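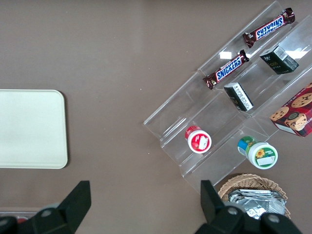

I've worked the snack counter at Drarkance long enough to have opinions about candy bars, and since July I've been sharing the job with an arm. The team asked me to write something for the newsletter from the counter side, so you're getting it from the person who fills the shelves and not from the folks who signed the contract.

If you haven't been down to our floor lately, it goes like this. You order from your desk, the order lands on our screen, and the arm picks your snack off the clear stand and sets it on the tray. One of us carries the tray to the pickup window. That last part is still people, and I hope it stays that way, because the window is where I find out whose kid made the swim team.

Last quarter the two sites together, us and Tamance, put through 3000 orders. Before the arm I did most of ours by hand, along with stocking, wiping down, checking dates and answering the phone. My shoulder could have told you the order count without looking at a report! The reaching and turning is mostly gone now, and I don't miss it one bit.

What I didn't expect was how much I'd be thinking about shelves. When I picked by hand I could grab a Snickers out of any old pile. Now everything needs its own spot, with enough room on each side for the fingers to close. I spent most of my first week with the arm just nudging things half an inch this way and that (my husband says I've started doing it to the spice rack at home). Bars go up on the high steps, little boxes in between, round cups down low, and the foil packets get the wicker basket, because they slide all over the place if you try to line them up.

Foil is the hard one, by the way. It's shiny, it crinkles, and no two packets ever sit the same. We had 377 picks handed back to us over the quarter, meaning the arm gave up and asked for a person, and foil was the biggest share by far. The round cups came second. When a pick gets handed back a light goes on, I walk over, I fix it, I press the button. Some afternoons I hardly get up. Other days it's like having a toddler in a grocery cart.

The Shibata trainers came through and spent a morning with each shift, and I thought they did a good job. They let us drive the arm ourselves, slowly, and drop things, and try again. I'd asked for that ahead of time. You can read a binder all day, but I needed to see for myself how it comes down on a carton before I was comfortable standing next to it.

Here's what has been on a lot of minds, so I'll say it plainly. There were 11 of us on the counter between the two sites when this started, and there are 11 of us now. Two people moved over to receiving, by choice, and two new hires took their places. Hours are the same. What changed is the mix — less picking, more stocking, more looking at a screen. Not everybody likes the screen part. I'm fine with it in the morning and sick of it by 3:30, and I've told my lead so. We're going to try swapping the screen seat halfway through each shift and see if that helps.

I do have a gripe, and it's the stocking guide. It was written for the old flat shelf and whoever updated it has clearly never tried to set a box on a narrow step. I've been keeping my own version taped up next to the sink. A few people have asked me for copies, so the short form is below, and the long form is yours if you stop by. 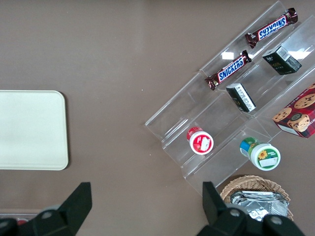
Stocking the stand, the way we do it on days

Leave a finger's width on both sides of every item. More for the bars.

Little boxes can stand up or lie over, but keep them off the lip of the step.

Don't top off the basket past the rim. I know it's tempting at closing.

Clear the tray before you release the hold, every time.

If the light comes on twice for the same item, pull it and put it in the Hornum bin. They want those back for testing, even the squashed ones.

Night shift, if you do it differently and it works better, come tell me. I'm at the counter until four.

14 comments
Shared 6 times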